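Home | Residents | Minutes | Rooms | Contact
Print this page | E-mail this page
Reading time: 2 minutes

Heffernan House Shared Workroom
Minutes of the February meeting

Present: Evangelia Michailidis (chair), Savvas Balaskas, Bit-na Woo, Jana Rathjen (minutes)
Apologies: Apostolos Stamatopoulos
Start: 6:10 p.m.

1. Minutes of the last meeting
Approved with one correction. Savvas did not "welcome" the new booking sheet. He asked what was wrong with the old one and would like that written down.

2. Clear-table rule
Evangelia reported that the clear-table rule has been in place for a month and that the big table is in much better shape. Savvas asked how she knew. She said she had looked in on it a few times. Savvas said a few looks in a month don't tell us much, and that the stuff may have moved into the cupboard, which he finds harder to close than before.

Bit-na said she can now lay out a full mailing without shifting other people's folders first. Jana agreed that it's easier to wipe down, but doubted it will last past the spring newsletter, when 649 copies have to be stapled and sorted on that same table.

The rule as written says "nothing left on the table." Bit-na asked if the stapler counts. Evangelia's view is that it's a shared tool and people should be able to find it. Savvas pointed out that this is how it started with the hole punch.

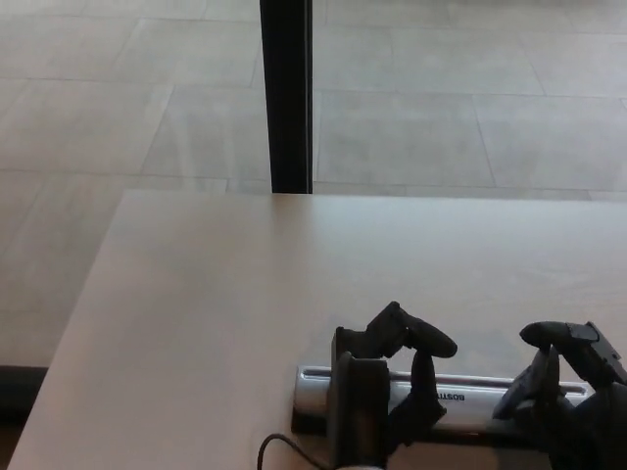
3. Stapler and supplies
Agreed, with Savvas against, that the silver stapler may stay on the table until the newsletter is out. Jana to change the wording of the rule.

Bit-na had a quote from Zindholm for a heavy-duty stapler at $70. The leaflet says it handles "any job." The meeting wanted to know how many sheets that is, and the leaflet doesn't say. Not approved. Bit-na to ask Zindholm for a number and to find out if we can try one first.

4. Second table
Apostolos sent a note in favor of a second table from Kukerum at $403, delivery extra. He thinks it would "solve the space problem." Savvas asked which problem that would be, if the first table is now as clear as we have just been told. Evangelia said it would help on newsletter evenings. Jana noted that we have two of those a year. Held over until Apostolos can attend and explain where it would go.

5. Floor
Someone has suggested a rug under the table to cut down on noise from the chairs. Little support. Tile is easy to sweep and a rug isn't. Felt pads to be tried on the chairs, around $15. Jana to buy.

6. Any other business
Savvas asked again who has the second cupboard key. No answer.

Meeting closed at 7:05 p.m. Next meeting in March, same room.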